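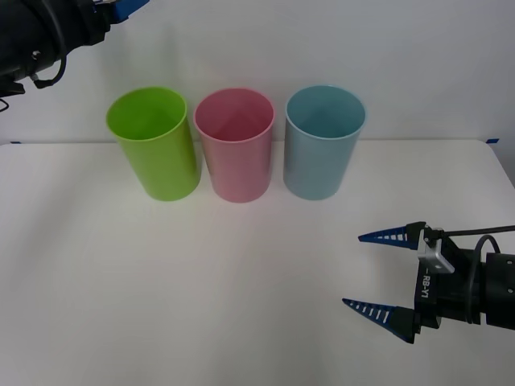 Plastic cups again

12 Sep 2021

When I moved to this country I had two suitcases and no cups. For the first week I drank water from an empty jam jar, and it was quite fine. Then I bought a set of glasses, because I thought an adult person should have glasses. They were thin and pretty. After one year I had only one left, and that one had a small chip on the rim, so I used it for pencils.

Now I have plastic cups. Green, pink and light blue. I found them in Pasex, the household shop near the tram stop, on the lowest shelf behind the picnic things. I went there to buy a dish brush and I forgot the dish brush.

I must explain that I was against plastic cups for a long time. In my childhood they were for kindergarten, or for the bathroom, where they held the toothbrushes and always had something white and dry at the bottom. My mother kept the good glasses behind a glass door, and when guests came we children were given plastic. So I think I had a little offense in me from that time. To buy them for myself, with my own money, felt strange in the shop.

But they are good cups. They are tall and simple, with no handle and no picture on the side. The rim is a little rolled, so it is pleasant for the lip. I dislike a sharp rim very much. The green one is a very loud green, like a lime, and in the beginning I thought it was too much for my table, which is white like the wall. I was wrong about this. In the morning in November, when it is still dark at breakfast, I believe I will be thankful for some loud green.

The colors have also solved a small problem. We are more than one person in this apartment, and before, every evening, there was the same question: which glass is mine? Then somebody took a clean one to be safe, and at night the sink was full. Now I am blue. Everyone has chosen a color and keeps it the whole day, and we rinse it and use it again. The pink was the last one taken, but the person who got it says now that it is the best one.

About washing I can say this much. I do not put them in the machine, although the sticker from the shop said it is allowed. My old plastic boxes from Kison went cloudy in the machine, and I do not want to repeat it. I wash by hand with a soft sponge. For tea stains I use baking soda with a few drops of water, I leave it for a while and then wipe. Really hot tea I do not put in them at all. For tea I have the mug with the brand Pesonen under it, which came from a flea market and which is heavy like a stone.

One more thing is the place. I tried to keep them in the cupboard, one inside the other, but then they stick together and I must pull and twist. So I leave them standing in a row on the table, at the back, near the wall. Some people would say it looks untidy. I like to see them when I come in from the hallway.

I still want a fourth one for guests. The shop had also yellow, I think, or maybe it was orange, the light there is not good. Next time I will look better, and I will also write "dish brush" on my hand.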